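The Kerbridge Glove

Last updated: December
3 min read

I'd got the last seat on the 7.03 to Kerbridge, the one by the luggage rack that nobody wants, and there was a glove on it. Brown leather, left hand, lined with something soft. I held it up and said "Anyone's?" to the whole carriage and got that lovely British silence, so I put it in my bag and felt like a thief all the way to Nuttall.

Now, I should say I was on my way to scatter my aunt's ashes, or at least to walk the bit of the canal where she used to scatter bread, and I was not at my best. I'd packed three sandwiches and no umbrella. The woman opposite had a flask and a proper hat, and after Nuttall she leaned over and said, "You'll want to give that to Gunhild."

"Who's Gunhild?"

"Lost property," she said, as if I'd asked her who the King was.

Well! Gunhild Gunnlaugsson turned out to be 93 and to live in what used to be the parcels office at Kerbridge, with a kettle and a wall of pigeonholes. She took the glove, sniffed it (she really did) and put it in number 7, where there was already a right one.

"He leaves them separately," she said. "Sit down, you're dripping."

So I sat, and I told her about my aunt, who came out here from Plavwood every spring with a carrier bag of crusts and was told off by a man in a boat.
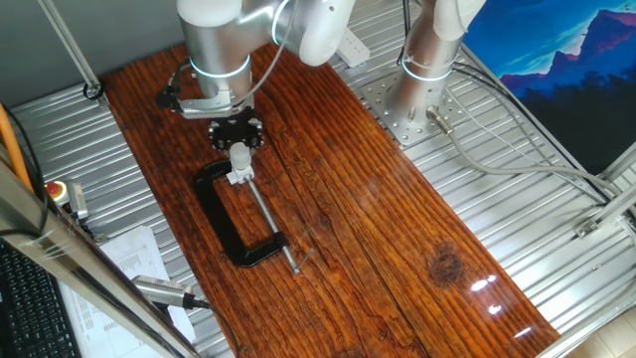
Words by the Vakance fiction desk

Gunhild listened to all of it with her eyes shut. Then she got up and went along the pigeonholes, tutting, and came back with a carrier bag folded into a neat little triangle, the way my aunt folded hers, the way I've never managed.

"Green scarf?" she said. "Talked to the ducks?"

I couldn't say anything, so I nodded.

"She'd have walked 2,000 miles on that towpath, your aunt. Left this on the bench. I said to myself, someone will be along."

I ate one of my sandwiches and gave Gunhild another. The third I tore up small, and when the rain eased off I put it in the bag and went down to the water.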